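3.2 Collecting the demonstrations

We began recording in November, after a long and rather humbling stretch of practice in which all of us learned how differently a towel behaves when you can't feel it between your fingers. Each demonstration was given by remote control. The person teaching sat at a desk with a pair of hand controllers and watched the view from the wrist camera on a screen, and the arm followed along. Rocío Grajales and Eusebio Salazar gave most of the demonstrations, and Nafula Mbwambo joined them for the second half. In the end we kept 1,553 of them, and 685 of those were set aside for the harder arrangements, where more than one piece of cloth shares the table.

We asked our teachers to work at whatever pace felt comfortable and to leave their small mistakes in. If a corner slipped away they simply went back for it, much as anyone would at home, and the recording kept running. We are very fond of these recoveries, and as Section 4 shows, the policy seems to be fond of them too.
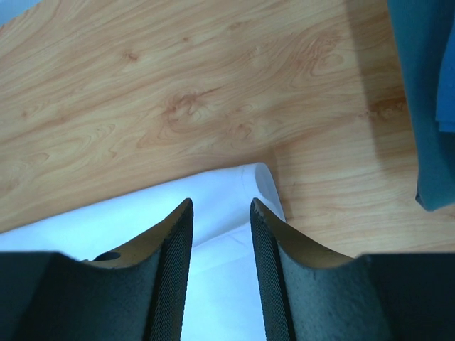
Figure 2. Wrist view of the gripper over white fabric on a wood-grain surface, with teal and blue cloth at the right.

3.3 What the wrist view offers

The wrist view is a close one, and it took us some time to appreciate how much it gives away. In Figure 2 the white cloth curls over at its end, right by the fingertips, and the faint line of stitching beside the curl runs parallel to it. Our teachers told us again and again that they steered by details like these, by a hem or a soft shadow on the wood, far more than by the overall shape of the cloth. Mitsuko Kinoshita went so far as to tape over the room view on her screen, and her demonstrations were none the worse for it.

We therefore gave the policy the wrist view and the finger opening as its only inputs. Training ran for 3,000 steps on the full set, using the Harju toolkit with its default settings apart from the crop, which we widened so that both fingertips would stay visible.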